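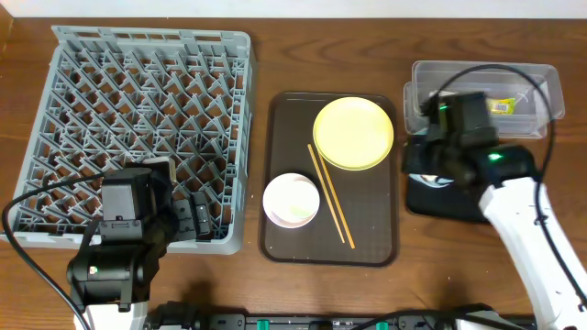 Clearing the table by remote control: the two arms at work over the dish rack and the storage box.

GARKMONT OPENS ITS TABLE-CLEARING LESSONS TO EVERYONE

February 22, 2018 - I've wanted to write this one for ages, so forgive me if I sound a bit giddy! Today we at Garkmont are releasing Gredness, our collection of table-clearing lessons for two-armed robots, along with the teaching software we used to make it.

A lesson in Gredness is one person clearing one table through the robot. You sit down, take hold of a pair of hand controllers, and the arms copy whatever you do (elbows and all, which takes some getting used to). Dishes go in the rack, scraps go where scraps go, and leftovers that are still wrapped go in the clear box. The software records every joint and every camera while you work, and when you're finished you tap the pedal and it files the lot away.

We recorded 500 lessons over the winter and kept 457 of them. The rest had a dropped cable connection or a camera that fell out of step with the others, and I'd sooner throw those out than have you spend a weekend wondering why your arm twitches. 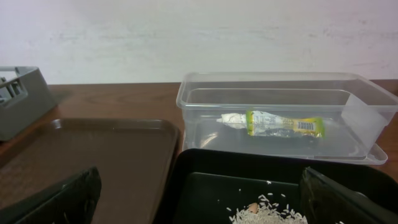

My favourite part of the whole job has been watching people get better at it. First-timers grab too hard and too fast. By the second hour they've slowed right down, they come in at an angle, and they've started using the left arm for something other than hovering nervously. We left the clumsy early lessons in, labelled by how long the person had been practising, so you can choose whether to train on them.

Plates are the hard bit, by the way. Getting a plate off a flat tray is one skill and getting it to stand up in a slot is another one entirely, and you can't feel a thing through the controllers. We colour-coded the grip force on the teacher's display after the first week and everyone's shoulders came down an inch.
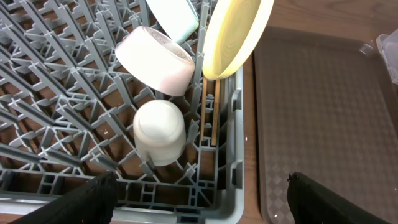 The teaching software also lets you take over partway through. If the robot is running on its own and you can see it heading for trouble, you grab the controllers, sort it out, and hand it back. Those corrections are saved separately, and there are 531 of them in the release. I think they may be the most useful thing in it, though the folks down the hall who built the file format would like me to mention the file format. It's very nice!

Prunier, the catering company that tried an early copy in its training kitchen, has already told us the pedal should be optional. 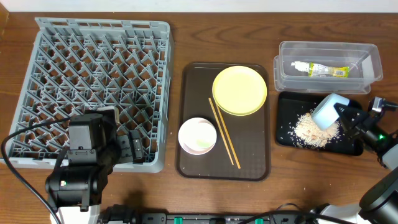

Prunier would also like to see more lessons with messy trays, saying that tidy tables taught their arms very little and that anything loose or sticky was worth far more of a teacher's afternoon. Fair enough, and it's on our list for the next batch.

Gredness is free for schools and research groups. Companies can license it for 5 arms or more, and smaller shops should just write to us and we'll work something out. We're also running open teaching days at our Eyvindsson centre through March, where you can sit at the controllers and clear a table or two yourself. Bring a bit of patience and book ahead, as the seats are going quickly.

Media contact: Garkmont press desk, Eyvindsson centre. Footage and sample lessons are available on request.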